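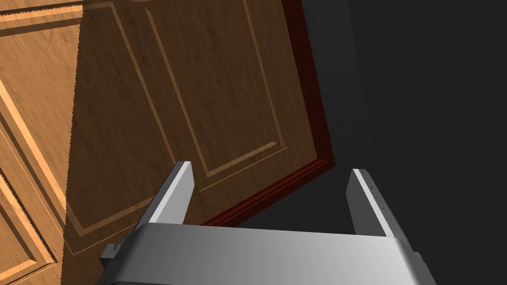 Where the Susteo fleet stands, end of April

Hi all, quick one this time! The five electric vans have now done 397 delivery runs out of the Hadville depot, and I'm pretty happy with how they're holding up. Range on the highway loop came in at 71 miles with a full load (a bit short of what I promised you, sorry), so Gkikas is sending new battery software in May. Charger costs hit $719 over budget, mostly trenching. I'd like to move that out of the tire money if you're okay with it.

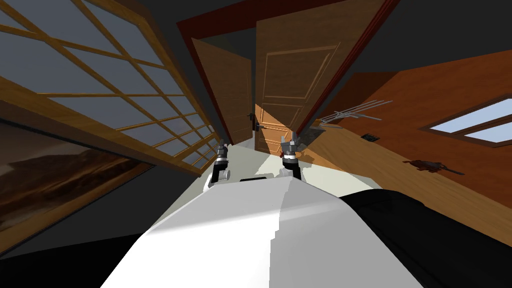 Darkotus wrote back that the tire money is fine to use, but they want the winter range numbers before anyone orders a sixth van. Fair enough, I'll get those over with the next report.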